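Minutes, open day planning and review, Arkby workshop
October 17, 2019
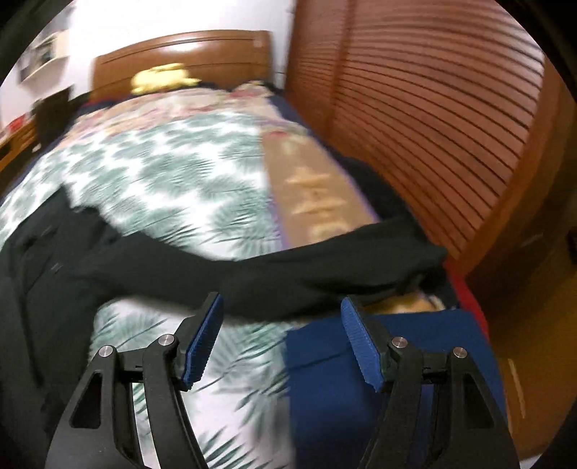
Present: Toshio Kudo, Kwame Osei, Riku Mizuno, and me (Keegan Pelletier) taking notes, so blame me for the spelling. Kiyoshi Furukawa sent apologies.

We started late as the coffee machine took its time. Last minutes were fine, no changes.

Open day. Kwame gave the numbers: 68 people through the door, a lot more than I'd braced for! The clothes-picking demo was the big draw (again), and kids kept asking to squeeze the blue finger pads. Toshio wants a second hand-held gripper out next time so the line moves faster. I said yes please, my feet still hurt.

Riku felt the talk ran long and lost people at the part on linkages. We agreed to cut it and let visitors try picking up a sweater first, then answer whatever they ask. Toshio didn't love this but went along with it.

Flyers. We printed 1000 and there are boxes left over (sigh). Kwame will pass them on to Rothe if they still want some.

Visit to Tetix. They can take 3 of us in December. Riku and Kwame are in, Kiyoshi to be asked. I'd love to go but somebody has to finish the signs.

To do: Toshio to price the second gripper, Riku to rewrite the talk, me to write to Tetix and send these around.

Next meeting is in room 1031, same time.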